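Waste depot open day, Stenitz, 27 January 2018

Writing this up fast before I forget it, train in an hour. Apologies for spelling.

So. Feltlow sent two of us, me and Elsie Harawira from street cleaning. Open day at the Asadi sorting yard, plus a tour by minibus round the collection routes first. Coffee at the gate, very strong. Name badge spelt wrong. Fine.

Minibus was full, 14 seats, Elsie got the one over the wheel. Our guide was Ritva Nieminen, who plans the rounds. Talks quickly, knows every kerb in town. Main thing she wanted us to see was the roads and not the yard at all, because the roads decide everything. What size lorry, what time, which side you load from. We don't do nearly enough of this at home. We buy the lorry and then find the bends.

First stretch out was the underpass. Two lanes, solid line, bends right and climbs. Big concrete wall all down the left with graffiti sprayed on it, raised walkway with a railing up above. Only a narrow kerb strip along the bottom of the wall, so nowhere to stand a bin, and no one would want to be on foot down there with a broom. Elsie asked who sweeps it. Answer: machine only, early, one lane at a time. 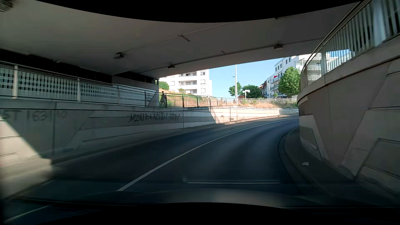
Drivers get a written note for each awkward spot, one side of paper, kept in the cab. Ritva passed one round. Height, width, where you can stop, where you can't, who to ring. Nothing clever. Would cost us an afternoon per round. I've asked for a blank copy, she said she'd email it.

Also asked about graffiti removal. Different department, different budget, same story as ours. Moved on.

Then round through the shops and junctions. Slower going. More trees than I expected and they do get in the way of the taller bodies, so pruning is on the rounds team's list here and not left to parks. Elsie wrote that down twice. I liked the look of the kit on the street, clean, easy to spot, stripes at the back where you want them. Ours at Drumalby are overdue a repaint and it shows.

Long chat at this point about turning across junctions, and whether you send one person out to watch the back or two. They say two. We say one and hope. I'd like that looked at before April when the new rounds come in.
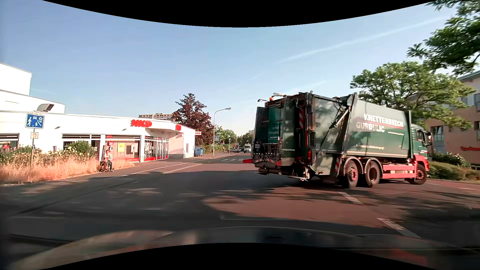
Green collection truck across the junction, low white shop to the left.

Back at the yard by eleven. Hard hats, ear plugs, yellow vests down to my knees. Sorting hall is loud, you can't hear a tour in there so they stop you outside, tell you everything, then walk you through in silence. Good idea. 84 steps up to the viewing platform, according to the sign on the door, and my knees agree. Smell not as bad as ours. Paper line was down for cleaning so we only saw glass and cans.

Lunch was soup and a roll, then a talk about the long term plan which runs to 2088. Yes really. Slides went on a bit. The bit on small repairs was worth staying for though, they keep 4 bays free just for lights, mirrors and tail lifts so nothing sits waiting behind a big engine job. Asked what they do when the bays fill up. Man shrugged, said they work late.

Things to chase:
Blank route note from Ritva
Pruning, talk to parks, nicely
Second person for reversing, cost it
Free bay for small repairs, ask Drumalby if there is even room
Elsie's reciept for the taxi

Next open day is in April, booking through the Asadi office, places go quick so send names to me soon. Wear boots. Shoes were a mistake, mine are still drying on the radiator at the hotel and I need to go and get them now.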